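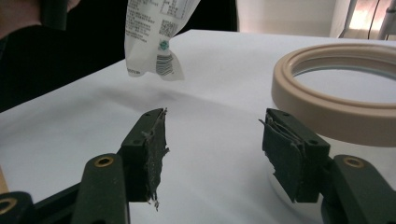 Throw out whatever you can't read, her sister had said on the phone, and don't keep a thing just for the code on it.

She had said it in January and it was still good advice, but the table was white and clean and she wanted to go through the packets properly. She had moved to Giston with one suitcase and a bag of these, bought at the Yusof counter before the ferry. Some had print on them so small she needed the lamp. She held each one up, turned it over and looked for a date. If she found one she said it out loud.

The building was quiet. At 14 the radio was on low. She was at 53, across the landing, and could hear the ferry times for Rondinness being read out, then the weather.

Her sister would have finished in a minute. Her sister had emptied their mother's kitchen in one morning and had never talked about it since.

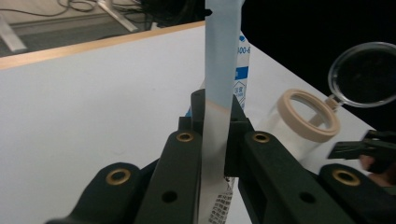

She put aside anything narrow, because the narrow ones fit in the drawer by the stove. The wide ones would have to go in the tin. She did not know what half of them were for. Their mother would have known from the feel of the plastic.

When the phone rang again she let it go a while, then picked up.

"Are you done?" her sister said.

"No."

"How many did you keep?"

"I'm not counting," she said, and reached for the next one.

Last updated: 29 Nov 2005
Filed under: Short Stories > Family, Home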